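Unit 4: Receiving and Storing Goods in a Small Stockroom
Course handout, Sukstead campus
Instructor: Bhavana Nadar

4.1 Receiving

Every delivery must be checked against the purchase order before it is signed for. The receiving clerk compares the item number, the quantity, and the condition of the goods. Shortages are written on the delivery slip, and both the clerk and the driver initial the entry.

Small parts are to be kept in open trays until the count is complete. Only then are they given a bin number. 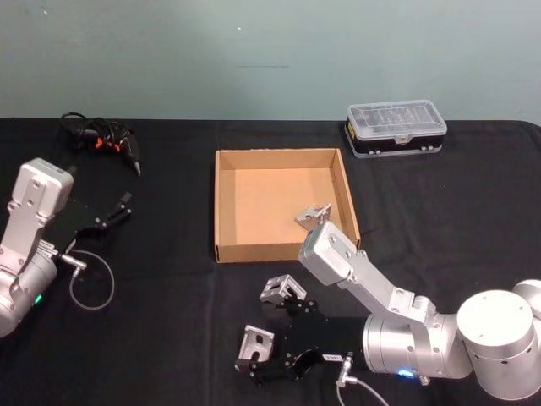

A count that differs from the slip is repeated by a second person. In the Mukberg case (see reader), an order for 2958 pieces was entered as 2598. The error remained in the ledger until the June stock check.

4.2 Storage

Items are placed by rate of use. Fast-moving stock is kept between knee and shoulder height; heavy stock is kept on the lowest shelf.
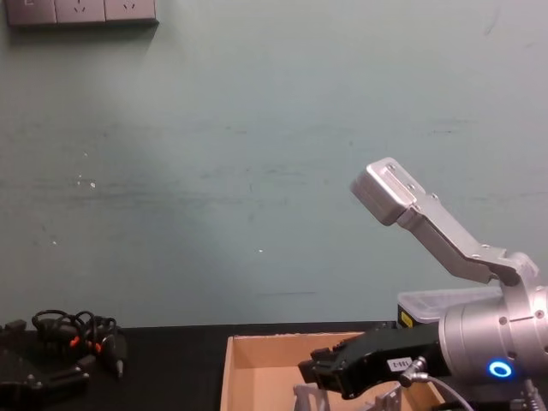 Older stock is issued first. Each bin card shows the date received, the quantity, and the balance on hand. The reorder point for the Oei exercise is 400 units.

4.3 Assignment

Complete the Oei bin card and write one page on the Mukberg error. Submit both to Angelica Sison in the department office by April 2, 2011. Late work requires written approval from the instructor.

Reading for Unit 5: Saludo, chapter 6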